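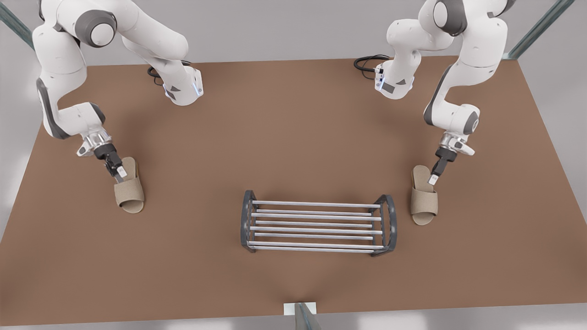
Ticket: Bikileck sim, shoe rack task, slipper episodes rejected at export

Status: open, workaround in place
Opened by: Marcela Vrabec
Assigned to: Natanael Fagundes
Component: Skanotham recorder, episode validator
Period: November 2022

Problem
Of 100 two-arm episodes recorded for "put both slippers on the rack", the validator rejected 21. All carry the same code, GRASP_UNCONFIRMED. The task needs each arm to pick up the slipper on its own side and set it on the rods. Playback of the rejected set shows normal approaches, so the operators marked them as good and the labels now disagree with the validator.

Steps to reproduce
1. Load the shoe rack task with the default table and both slippers off the rack.
2. Record one episode by teleoperation, right arm first.
3. Approach the slipper from the heel end.
4. Export with validation on.

Log, Vrabec
Rebuilt the collision meshes for both slippers. No change. Rack mesh is fine: a slipper dropped on the rods by script comes to rest and passes the placement check.

Log, Fagundes
Went through the wrist view for the rejected episodes. The validator wants contact on both fingers inside a window that starts when the gripper reaches its target height. On a heel-end approach one finger is over the footbed well before the other is near anything, and the window can run out while the operator is still lining up. Wrist view from this task, for reference: 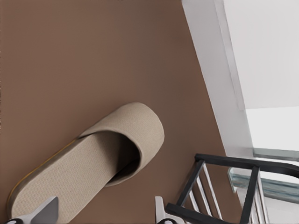
Wrist view: finger over the footbed near the heel end, rack at lower right.

Raised the window setting from 9 frames to 21 and ran the validator again on the same recordings. Result: 97 accepted, three rejected. Did not re-record anything.

Log, Ghazal Kiani
Looked at the remaining three. In each one the slipper is pushed sideways and the fingers close on air — correct rejections. Please relabel them as failures and keep them in the set. The training side wants failed grasps too, as long as the label is right.

Log, Fagundes
Relabeled. The window is still a global setting, so this change also affects the Endon tasks. Marcelino Dantas asked for it to be set per task before the next export.

Open items
- Move the window setting into the task file (Dantas)
- Add approach direction to the episode metadata (Vrabec)
- Rerun validation on the Endon tasks with the old value and compare (Fagundes)

Do not close until the Endon comparison is attached.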